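Textiles for the Home, Unit 4: Choosing and Using a Printed Tablecloth
Handout for the evening group, Nesham Hall

Welcome back! I have been looking forward to this unit since we started, because a tablecloth is where everything from the first three sessions comes together: fiber, weave, print, hem and plain old daily use. You all own at least one, so please bring it. Stains welcome.

Reading a repeat

Every printed cloth is built from a repeat, meaning one block of pattern that the printer lays down again and again. Find a motif you can recognize easily (a single flower with a bent stem is perfect), then run your finger along until you meet its twin. That distance is the repeat. Mark both ends with a pin and measure between them, first across the width and then down the length. The two numbers are often different, and that surprises people every time.

Small repeats are wonderfully forgiving. You can join two lengths down the middle of a big table and the seam melts away. Large repeats need planning, and you will lose fabric in the matching. Buy one extra repeat for each join, and two if you are a nervous cutter like me.

One-way and all-way prints

A one-way print has a top and a bottom. Think of a row of teapots: somebody at dinner always gets them upside down. An all-way print, sometimes called tossed, has stems and leaves running in every direction, so it looks right from any chair. Trailing botanicals are the great success story here! A good branching print keeps your eye moving, and you don't go hunting for the edge of the block.

Try this at home: put your cloth on the table, walk all the way round it, and stop at each side. Write down which side looks best and whether you can say why.

Ground color

The ground is the color behind the pattern, and it does more work than the flowers do. Pale mint, cream and soft gray bounce light back into a room and make a small table look bigger. They also show gravy. A busy print on a pale ground is a lovely compromise, with enough going on to hide a crumb or a faint tea ring while the whole thing still feels fresh.

Use your accent color sparingly. Dark red against gray-green is a classic pairing, nearly opposites on the color wheel, and a scatter of small red flowers can lift a quiet pattern more than a whole border would. Pick up that red once more in the room, in a napkin or a bowl, and then stop.

Drop and hem

Drop is how far the cloth hangs below the tabletop. For an everyday table, measure from the edge to just above the seat of the chair. Add twice the drop to the length and twice to the width, then add your hems. Rounded corners and curved edges need a narrow hem, well pressed, eased in slowly with lots of pins. Please don't pull the fabric while you sew it!

For next time

Bring your repeat measurements, your notes from the walk round the table, and a scrap of something you love. Ludmila Slanina has the sample books until we meet.
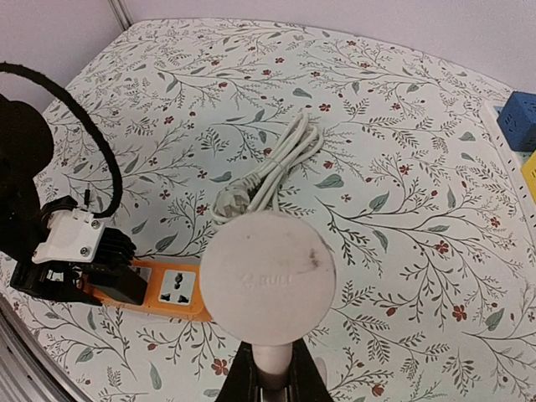
Gwilym Wogan wrote back that he had tried the walk round his own table and the print looked best from the short end, where no one ever sits, and could we please spend some time on joining two lengths, as his Lellis remnant is too narrow for a proper drop on both sides.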